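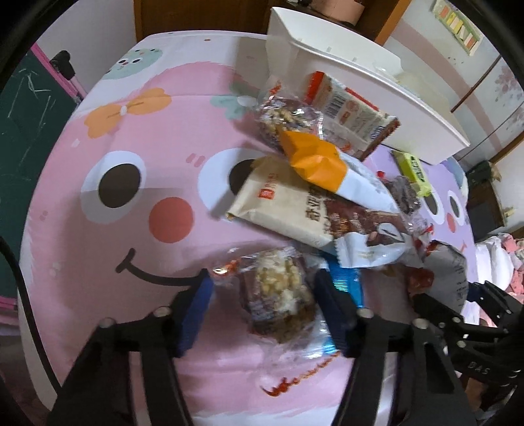

Snack Table Sorting - Project Report
Ya-wen Wan, Drita Georgiev
15 September 2024

1. What we wanted to do
Pick a layout for the club snack table so people can find stuff without digging through a heap. Drita wanted groups by wrapper color, I wanted groups by what's inside. Tried both.

2. Setup
One table, the cartoon cloth (big pink face, bow over the eye). Packages in a heap to start. Mix of wrappers, incl. a clear one with pale nuts and a shiny bright blue packet. Three rounds per layout.

3. Notes
- Color groups look nice. But clear wrappers have no color so where do they go?? We argued.
- By contents is slower to set up, you have to read labels. Easier to find things after.
- Twisted wrapper ends catch on eachother.
- Shiny film is hard to read under the ceiling light, had to tilt the packets.
- Cloth is busy. Plain one would of been better for spotting small stuff.

4. Result
Going with contents. Nuts in front, sweets behind. Labels still to do, Drita has the cards.

5. To fix
Timing sheet for round two is missing, will add when found.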